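Vinbridge Opens a Coffee Room at Its Toledo Office, Ending the Era of the Shared Pot

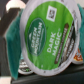 A Green Mountain Dark Magic pod, with its lime-green lid.

TOLEDO, November – Vinbridge, which makes filing systems for people who lose things, has opened a coffee room on the second floor of its Toledo office. The room replaces a shared pot that had served all 28 employees for 11 years and was last described in a staff survey as "warm."

The new room has two single-serve brewers, a sink with its own faucet, and a wall of shelves built by Sternemen, the local cabinet shop. Pods are sorted by roast, from light at the left to dark at the right. The dark end empties first, usually by Wednesday, and the shelf has already been restocked twice. Decaf has a shelf to itself and plenty of privacy.

Each person may take up to 5 pods a week at no charge. Extra pods cost what the company pays for them, and the money goes in a jar. Tea drinkers, who raised the matter in writing, have been given a kettle and a drawer.

Used pods go in the bin beside the sink, lid and all. The office asks that they not be left in the brewer for the next person to discover. A sign to this effect has been put up, and a larger sign is on order.

The old pot has been retired to the supply closet, where it holds 22 dry-erase markers, most of them working.

The Flekilholm office will get a room of its own in the spring, once its staff have settled whether the brewers should go near the window or near the printer. Talks are said to be going well.

The coffee room is open from 7 a.m. until the building closes. Visitors with an appointment are welcome to a cup and should ask at the front desk for a mug.

Press contact: Vinbridge front desk, Toledo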